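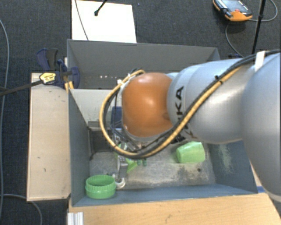
투명도 보정을 켰는데도 컵을 자꾸 바닥으로 인식한다고, 설정이 잘못된 게 아니냐고 Filipa Barros가 지난 판 설명서에 의견을 남겼다. 설정은 잘못되지 않았다. 설명서가 잘못되어 있었다. 지난 판은 투명도 보정부터 켜라고 했는데, 배경 모델을 먼저 만들지 않으면 그 보정은 바닥의 얼룩까지 정성껏 컵으로 만들어 준다. 그래서 4장의 순서를 바꾸었다. 지난 판을 인쇄해 둔 분께는 유감이다.

4. 빈 내부 인식과 파지 계획 설정

이 장은 Cliltier 인식 모듈과 Marinho 계획기를 설치한 뒤의 설정을 다룬다. 로봇 제어기와 통신이 아직 안 된다면 3장으로 돌아가야 한다. 3장이 재미없다는 것은 우리도 안다.

4.1 배경 모델 만들기

1. 빈을 비운다. 컵 하나쯤은 남아 있어도 되겠지 싶겠지만, 그 컵은 영원히 배경이 된다.
2. 로봇을 대기 자세로 보내고 팔이 카메라 시야에서 벗어났는지 미리보기 창에서 확인한다.
3. [배경] 탭에서 [새로 수집]을 누른다. 기본값은 100프레임이다.
4. 수집이 끝나면 깊이 지도를 연다. 긁힌 자국이나 얼룩이 솟아오른 것처럼 나오면 [바닥 평탄화]를 켜고 3번부터 다시 한다.
5. 모델에 이름을 붙여 저장한다. '최종'이라는 이름은 권하지 않는다. 우리 서버에는 이미 '최종_진짜'까지 있다.

참고: 빈의 위치가 조금이라도 바뀌면 배경 모델을 새로 만든다. 클램프로 고정한 빈도 마찬가지다. 프로그램은 클램프를 믿지 않으며, 좌표계는 더더욱 믿지 않는다.

4.2 물체 분할

1. [인식] 탭에서 4.1에서 저장한 모델을 불러온다.
2. 물체를 빈에 넣는다. 처음에는 서로 떨어뜨려 놓는다. 컵은 눕혀도 되고 세워도 된다.
3. [분할 실행]을 누르고 물체마다 마스크가 하나씩 생겼는지 본다.
4. 세워 둔 용기의 테두리만 잡히고 안쪽이 비어 있으면 [개구부 채우기]를 켠다.
5. 얇거나 반투명한 물체에서 마스크가 찢어지면 이때 비로소 [투명도 보정]을 켠다. Filipa Barros의 컵도 이 단계에서 컵으로 돌아왔다.

참고: 물체와 그리퍼 부품의 색이 비슷하면 색상 가중치를 낮추고 깊이 가중치를 올린다. 그대로 두면 계획기가 자기 손가락을 집겠다고 나서는 일이 있다. 의욕은 높이 사지만 결과는 좋지 않다.

4.3 충돌 모델에 케이블 넣기

Marinho의 기본 충돌 모델에는 로봇 링크만 들어 있다. 카탈로그 속 로봇은 케이블 없이도 잘 움직인다. 손목 주위에 케이블 고리가 있는 로봇이라면 다음을 따른다.

1. [충돌] 탭에서 [부속 형상 추가]를 누르고 부모 링크로 손목 앞 링크를 고른다.
2. 캡슐 형상을 늘어뜨려 고리의 바깥쪽을 감싼다. 모양이 예쁠 필요는 없다.
3. 손목 관절을 수동으로 양 끝까지 천천히 돌리면서, 고리가 캡슐 밖으로 나오는 자세가 있는지 확인한다.
4. 나오는 자세가 있으면 캡슐을 키우거나 관절 범위를 줄인다. 둘 다 싫으면 케이블을 다시 묶는다.
5. 빈의 네 벽을 각각 별도의 평면으로 등록한다. 상자 하나로 등록하면 계획기는 빈을 속이 꽉 찬 덩어리로 보고, 모든 파지가 불가능하다고 보고한다. 그 나름으로는 옳은 말이다.

주의: 캡슐이 빈 벽에 닿는다는 경고를 [무시] 처리하지 않는다. 이 단추는 오프라인 시험용으로 Istlow 현장에서 요청해 넣은 것인데, 실기에서 가장 많이 눌린 단추가 되었다.

4.4 파지 후보와 시험 실행

1. [계획] 탭에서 후보 수를 400으로 둔다. 더 늘릴 수도 있지만 대개는 같은 후보를 비싸게 다시 얻는다.
2. [접근 방향]은 수직으로 시작한다. 누운 컵에서 후보가 모두 탈락할 때만 기울기 제한을 푼다.
3. [모의 실행]으로 궤적을 끝까지 본다. 하강 구간에서는 손가락 끝만 보지 말고 손목과 케이블도 본다.
4. 티치 펜던트에서 속도를 낮추고 저속 수동 모드로 같은 궤적을 실행한다. 펜던트는 손에 든다. 바닥에 놓인 펜던트의 비상정지 버튼은 생각보다 멀다.
5. 이상이 없으면 [궤적 승인]을 누른다. 승인 기록은 Homudel 로그 폴더에 남는다.

주의: 시험 실행 중에는 빈에 손을 넣지 않는다. 쓰러진 컵을 바로 세워 주고 싶더라도 로봇을 정지시킨 다음에 한다.

4.5 자주 보는 오류

오류 2: 배경 모델 없음. 4.1을 건너뛰었다. 다들 그런다.

오류 489: 유효한 후보 없음. 벽 등록(4.3의 5번)을 먼저 보고, 그다음 기울기 제한을 본다. Zulmira Fonseca가 정리한 점검 순서가 부록에 있으며, 그 첫 줄은 "배경 모델에 컵이 들어 있는지 볼 것"이다. 문의를 보내기 전에 이 줄까지는 읽어 주기 바란다.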